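## 4. Getting a Whiteboard to Earn Its Place
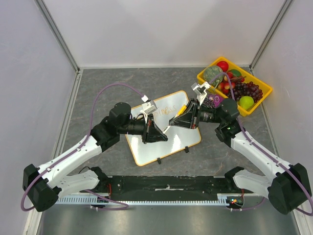
Vol. 18, No. 2, p. 93

**Figure 3.** Whiteboard with an orange frame, handwriting near the top, a yellow marker above it and a tray of fruit alongside.

I'll admit I came into this part of the study thinking a whiteboard is a whiteboard. You write on it, you wipe it, you forget it. Then Coralie Donnelly and I spent a winter reading what people at the Basthorpe and Flunbridge sites put on theirs, and I changed my mind pretty fast!

We logged 2,542 separate notes across the two sites. Of those, 1,327 were single words – a name, a food, a day, a thing somebody meant to buy. I'd expected sentences (I write sentences on mine, my family complains about it). But a small board pushes you toward one big word, and people seem happy to be pushed.

Size is part of it, and so is where the board lives. A board on the wall gets lists. A board lying flat, like the one in Figure 3, gets treated more like a sheet of paper, and people turn it whichever way suits their arm. Ours had two small black clips holding it down along the lower and right edges. Tipene Trevaskis was strongly in favor of clips from day one and I was not. I thought they'd get in the way of the writing. They did bother a few left-handed writers at Flunbridge, who asked for them to be moved, but the complaints about sliding boards dropped off so sharply that I've stopped arguing with him.

Color was the other surprise. The lettering in Figure 3 is orange-brown, close to the frame, and I find that kind of match pleasant to look at. Yellow is a harder sell. In our reading test, yellow came last at every distance we tried, and Oluwaseun Ajayi wrote "why do they even make these" in the margin of his score sheet. People still reached for it, mostly for underlining or for filling in a shape, so we kept it in the set.

We also kept food close by. The yellow plastic tray of fruit sat right beside the board, and I think it belongs in any honest account of how these boards get used – folks write about what's in front of them. Food words made up a good share of the Basthorpe notes, and they were nearly always written larger than the names. Aroha Te Moana is going back through the Flunbridge set in March to see if the same holds there, using the letter-height method from Section 2.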